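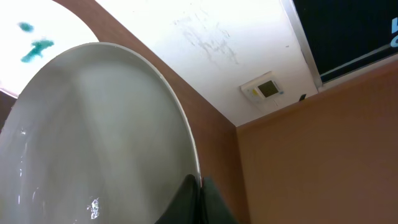 Robotic dishwashing by hand, also called free dish handling, is the cleaning and clearing of household dishes by a general-purpose machine. It differs from the work of a dishwasher, which needs a person to load it. The main difficulty is the grip. A smooth, glossy white object with a curved rim, held near two dark fingers, returns bright glints to a wrist camera, and its edge can be hard to locate. Liquids are a second problem — they move when the container moves.

In February, the Aderora trial at Ziltis gave a gripper 100 dishes in a home kitchen. It broke 4 and left 10 unfinished.

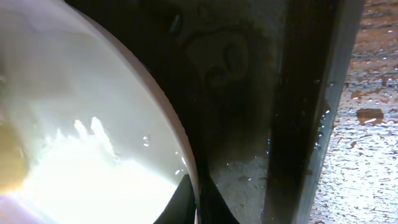 Milky liquid in a round white container, with droplets on the gripper finger.

Water on the fingers reduces friction, and many grippers are not sealed. The Rorkov method dries the fingers after every 12 dishes, but this makes the work slower. As of 10 June 2026, no household model does the whole task without supervision.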